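Nolus 273 cable tidy kit

Back in stock. Order code 1651, sold per pack, trade packs on request.

For anyone who builds or mends desktop PCs and is sick of the spaghetti behind the drive bay. Reusable hook and loop straps, plus stick-on saddles for the longer runs. Black only for now – grey is due in January, we'll update the page when it lands.

In the pack:
6 long straps
5 adhesive saddles
Instruction card (new version, the old one had the saddle steps the wrong way round)

Straps can be cut to lenght with ordinary scissors. Saddles need a clean surface, wipe the panel first and leave them overnight before loading. Power off and unplugged before you start, obviously.

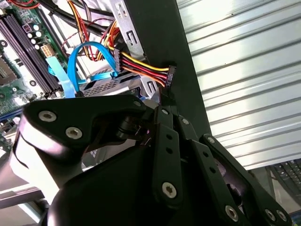 Cabling and drive bay, desktop case with the side open.

Fits most tower and desktop cases. Not for very slim ones, the saddles stand too proud and the lid wont shut. If in doubt measure the gap behind the board tray, you want about 6 mm.

Goes well with the Letska fan lead splitter and the Rivadeneyra screw tray. Both sold seperately.

Delivery – orders in by 3pm go same day from our Oster warehouse. Returns fine if the pack is unopened. Opened saddles can't come back, sorry.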